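Storage & Sorting > Bins and Tubs > Plastic

The Vastimell Bin

There is only so much you can say about a plastic bin, and the people at Vastimell have left us to say it. The leaflet that comes with each carton gives the color, the word "bin," and a drawing of a person holding one with more joy than most of us could manage.

So, the facts. The Vastimell is a plain open bin, green, with rounded lower corners and sides that lean out a little toward the top. The lean is what lets you nest them. A stack of empties takes up hardly more floor than a single bin, and they come apart again without two people and a butter knife, a sentence I could not have written about the model we carried before. A thin rim runs around the top edge and keeps the walls from bowing when you overfill it. You will overfill it.

It comes in two sizes. The large one is a dark green that reads as charcoal in any corner with a poor bulb. The small one is lighter, with an oval hand opening in the end, big enough for a hand in a winter glove. Elfriede Stöckli at our Kindberg shop tested this in February, when she was wearing the gloves anyway.
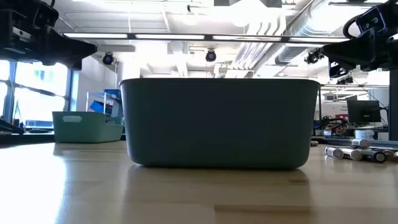
The large bin holds 70 liters, a generous amount of wool or packing paper and a foolish amount of books. We rate it for 18 kilos. Damian Zürcher in our warehouse has carried more than that in one and would like it known that the bin was fine.

The outside is smooth and has nothing printed on it, so labels stick well and, more to the point, peel off again. Wash it with dish soap and warm water. Scouring pads will leave marks – small ones, but you'll know they're there. It is not meant for hot ashes, a matter we now put in writing following a call from a customer in the spring.

There is no lid. We asked. Brerkuver makes a flat cover that sits on the large size without falling in, and we stock it under order number 146. It does not click, snap or seal. It keeps the cat out if the cat isn't trying.

Order number for the large bin is 887. The small one is sold only in the shop for now, until Burgi Haslinger finishes arguing with the supplier over carton sizes. Orders in by noon on Friday go out the same day. Bins ship nested, with a sheet of paper between them, and the paper is free.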